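Sorting assistants wanted, Flarham reuse depot

Godon is taking on 6 part-time sorting assistants at its Flarham depot, to start in March. We take in drinks bottles, cups and cartons from homes and small offices in the town - mostly plastic and paper - and get them ready for the recycler.
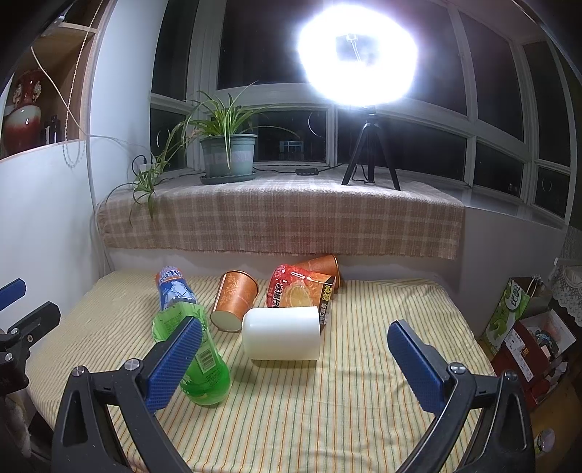

One of the current team says the first week is slow going, but you soon know the plastics by feel. Full training is given and you need no experience.

The work is done standing, in shifts of nearly four hours, mornings or afternoons. Gloves and overalls are supplied. You must be able to lift a full crate and get to Flarham by 7.30 for the early shift.
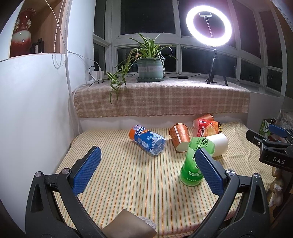
Pay is weekly, and holiday builds up from your first day. There is a bus stop by the Tremblay Road gate and free parking behind the Rorkitz building. The contract runs for 38 weeks and may be extended.

To apply, send a short letter and the names of 2 referees to the depot office by 10 Feb 2020. Forms are also kept at the front desk.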